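Muvdale laundry corner, notebook
October 7, 2020

Unloading. Same machine as in April, against the grey wall. Cluson asked for the layout written down before their order goes in, so this covers where things stand as well as the clothes.

Chair to the right of the machine, basket on the seat, door swung open to the left. With the chair there the basket is at a sensible height and the door does not foul it.
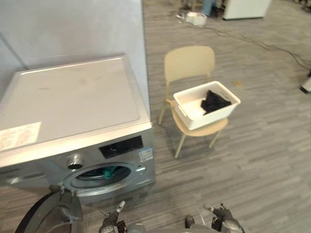
Basket on the chair, door open, teal item in the drum.

Spin was set to 800 for this load. Detergent was the Brurance powder, tin 921. I have nothing against it but the scoop is too big for the drawer and some always ends up on the floor. Need a smaller scoop.

Small things tend to stick to the top of the drum, up behind the gasket, and get left. Checked there with the door wide.
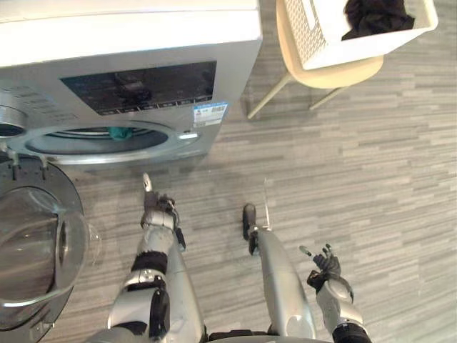
Pinheiro reckons the drum should be turned once by hand before anyone calls it empty, and wants that added to the sheet by the machine. Fine by me. Will add it under the line on filters.

Darks and colours are going in together for now. Teal and black in the one basket, both only loosely bunched. Folding is to be done at the long table and there is no point doing it twice. The basket has holes in the sides, so damp things can go in it too.

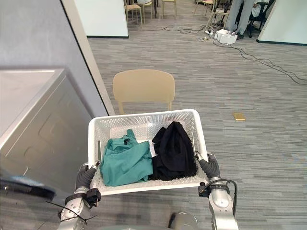

To do

Smaller scoop.
Reprint the sheet with the drum line added.
Ask Cluson whether the 300 in their quote is per basket or for the lot.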